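Public Administration and Ethics
Unit 6 handout: Conflicts of interest in public lending
Instructor: Eluned Price

Read this before the seminar. It covers the terms you need for the case and replaces the older handout on gifts.

6.1 What a conflict of interest is

A conflict of interest exists when an official has a private interest that could affect how he or she carries out a public duty. The official doesn't have to act on it. A loan officer whose brother applies for a loan has a conflict on the day the application arrives, even if the brother is turned down a week later.

Students often mix up three things:

Actual conflict — the private interest and the duty meet in a decision the official is making now.
Potential conflict — they could meet later, for instance if the official moves to another desk.
Apparent conflict — a reasonable outsider would think there is one, whether or not there is.

Most codes of conduct treat all three as things to be disclosed. They differ on what happens next.

6.2 Conflict, favoritism and bribery

Favoritism means giving someone better treatment than the rules allow. It may involve no money at all. Bribery requires a benefit offered, asked for or accepted in return for an official act. A conflict of interest can lead to either one, or to neither. In your written answers, use the word that fits the facts. Calling every problem "corruption" will lose you marks.

6.3 Case: the Goruvville Development Fund

The fund lends public money to small firms. Loans above a set limit go to a credit panel of five members. In December the panel approved a loan of 600 thousand to Kuvus, a cold storage company, on a vote of three to two.

Mojtaba Abbasi chaired the panel. His wife's cousin, Tihomir Ionescu, had owned 30 percent of Kuvus and sold his shares to a holding company called Lubis before the application was filed. Abbasi did not mention this at the meeting. He said later that he knew of the sale and believed there was nothing left to declare.

The fund's internal auditor, Mehrangiz Nikzad, found that Ionescu still sat on the board of Lubis. She also found that the credit file had 97 pages and that the declaration form on page 2 was signed but blank.

Her report made no finding that money changed hands. The fund suspended the second payment and asked Abbasi to step aside from the panel while the matter was reviewed.

6.4 Points to prepare

Was the conflict actual, potential or apparent on the day of the vote? Does the sale to Lubis change your answer?

Does it matter that Kuvus might have met the lending criteria anyway? Look at the difference between a bad decision and a bad process.

A signed blank form can mean "nothing to declare" or "not filled in." Who should have caught it?

Compare stepping aside with dismissal. The first protects the review and is not meant as a penalty. Staff and newspapers tend to read it as one, and a fund has to decide how much to say in public.
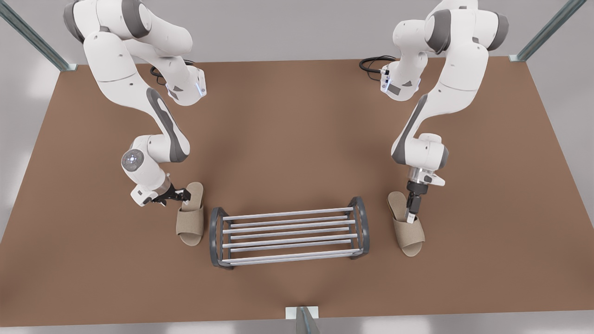 6.5 Common safeguards

Disclosure. A written register, updated at least once a year and again whenever something changes.

Recusal. The official leaves the room and does not receive the papers. Staying silent at the table is not recusal.

Rotation. Loan officers move between client groups so that no one handles the same borrower for too long. Small offices such as the one at Cundon find this hard to do.

Outside review. A sample of approved files is read by someone who does not report to the chief executive.

6.6 Written work

One page on the first point in 6.4, due 16 January 2022. Hand it in to Nima Tehrani at the department office.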